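Working rules for recording with hand-held grippers
Yaryna Fedoruk, project report, 03/09/2019

3. Rules we used

Our first set of recordings had no written rules and 11 of the 100 takes had to be thrown out. Most of them failed on small things, such as a finger pad that had worked loose or a take that began with the object already held. Despina Cârstea, who supervised the project, asked for a one-page sheet before we went on.

The sheet says that every take starts with the gripper open and the space between the fingers clear. The screws on both pads are checked after every 20 takes. Only objects on the task list may be on the table.
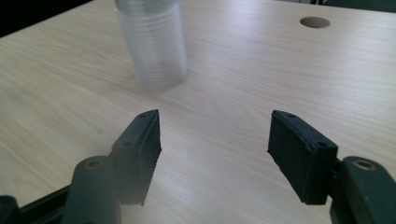 Worn pads were harder to agree on. The Căpraru guide we started from only says "replace when damaged", and two of us read that differently. We settled on changing a pad when it no longer closes flat against the other one. Small chips at the edge are noted in the log and left alone.

For the second set we recorded 75 takes under the sheet. The log is in Appendix B, with the pad changes marked by date.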